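Projects > Palamarchuk > Methods > Checking grip width against finger-camera video

Checking grip width against finger-camera video

Updated 04/02/2020

You need this page if you collect hand-held gripper demonstrations and want to know whether the width signal you train on can be trusted. It covers the check we ran on the Palamarchuk recordings and how to repeat it on your own. You will need the wrist video, the width log and a pair of calipers.

The two views below are the kind the check works on: fingers closed on a white container in the first, fingers apart over bare tabletop in the second.
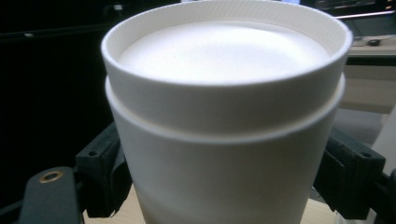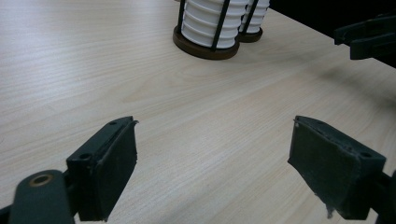

Vitalii Nechyporuk asks why we bother with the video when the log already has a number for every time step. His own policies trained well enough on the raw log, he writes, and he would sooner spend the hours on more demonstrations.

For large rigid objects he may be right. We saw the problem on soft and thin-walled ones, where the policy closed to the logged width and stopped short. The log gives the position of the drive. The pads compress and the linkage has play in it, so the distance between the pads is a different number, and the difference grows with force.

Step 1. Measure the closed and open gap by hand

Close the gripper with nothing in it and write down what the log says. Open it fully and do the same. Measure the open gap between the pads with the calipers, at the middle of the pads. Do this before each session. If the pads are frayed at the edges, measure on the flat part.

Step 2. Pick the frames

Go through the log and mark every stretch where the width holds steady for at least 15 frames. These are either holds or pauses. Take the middle frame of each stretch. Skip stretches where the wrist is moving fast, as the finger edges will blur and the next step gets hard.

We got 426 usable frames from the January recordings. You can manage with fewer, but keep a mix of open, partly closed and closed on an object.

Step 3. Mark the fingers

Open each frame in Flerix or any other point-marking tool. Mark the same screw hole on the left and right finger. Screw holes are small and round and stay easy to find when the pads are covered by an object. Do not use the pad edge. Pads wear, and two people will not agree on where the edge is.

If one hole is hidden, drop the frame. We tried guessing the hidden hole from the shape of the finger and the results were worse than having no frame at all.

Step 4. Turn pixels into millimeters

The camera is fixed to the gripper, so the fingers always travel along the same path in the image. Undistort the points first, using the lens calibration for that camera. Then fit a curve from hole distance to caliper distance, using a few blocks of known size. Hard blocks only. Bultia's printed ones work, and so does scrap metal if you measure it.

Fit a separate curve for each gripper. We shared one curve between two grippers for a while and had to redo that part.

Step 5. Compare

Plot the logged width against the width from the video. Open frames should fall on a straight line. If they do not, the fault is in the calibration and you should go back to step 4. Frames with an object held should sit a little off the line, all on the same side.

In our set, 67 frames were off by more than the 2 mm we had set as the limit. Nearly all of them were holds. A handful were timing errors, where the video and the log had drifted apart, and those went away once we lined up the clocks again.

Step 6. Correct or flag

There are two ways to use the result. You can replace the logged width with the video width wherever you have it and interpolate between. Or you can leave the log alone and add a flag for "in contact", which the policy gets as an extra input. We use the flag. It is less work and it survives a change of pads. The interpolated widths looked cleaner on the plot but gave jumpy closing motions when we ran them.

Known limits

The method says nothing about force. It also assumes the fingers do not bend, which is close to true for ours with light objects. With heavier ones the holes move outward under load and the video width reads high. We have not corrected for this.

Clear objects are fine, as the marks are on the fingers.

Related pages

Lining up video and log clocks
Lens calibration for wrist cameras
Replacing gripper pads
Pruma: notes on the contact flag
Marking points in Flerix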